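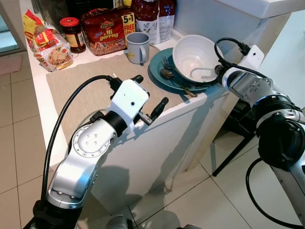 Para comer fideos instantáneos en una cocina pequeña conviene dejar el puesto preparado antes de calentar el agua. Con la encimera ordenada se tarda menos y no hay que buscar nada con la olla hirviendo. Los paquetes van en fila al fondo, de pie, con el multipack de Mi goreng junto al tarro de tapa roja, y delante queda libre el sitio para la vajilla.

Paso 1. Vaciar la encimera y pasar un paño húmedo. Secar bien antes de poner el mantel individual, que si no se pega.

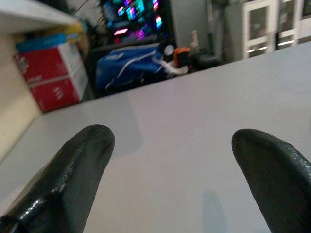 Las cajas que no se vayan a usar ese día se guardan en la estantería. En la mía, una Flurisus de 24 cm de fondo, caben en una sola hilera.

Paso 2. Colocar el plato llano y encima el bol. El plato recoge las salpicaduras y permite llevar el bol a la mesa sin quemarse los dedos. La taza va a la izquierda, un poco más atrás.

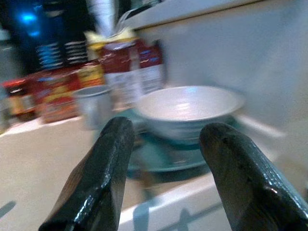

Paso 3. Abrir el paquete y sacar los sobres de condimento. Si los fideos son de los que se comen sin caldo, se mezclan los sobres en el bol mientras hierve el agua. La cocción suele llevar aproximadamente 4 minutos, pero manda lo que diga el envase.

Paso 4. Escurrir, volcar en el bol y remover enseguida. Para dos personas preparo dos paquetes y reservo un poco del agua de cocción por si quedan secos. 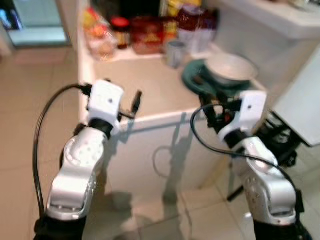
Arnout Verschueren comenta que él pone los condimentos al final, con los fideos ya escurridos, y que así le quedan menos grumos. Con los sobres de aceite da igual; con los de polvo puede que tenga razón.

Los paquetes abiertos se cierran con una pinza y se gastan primero.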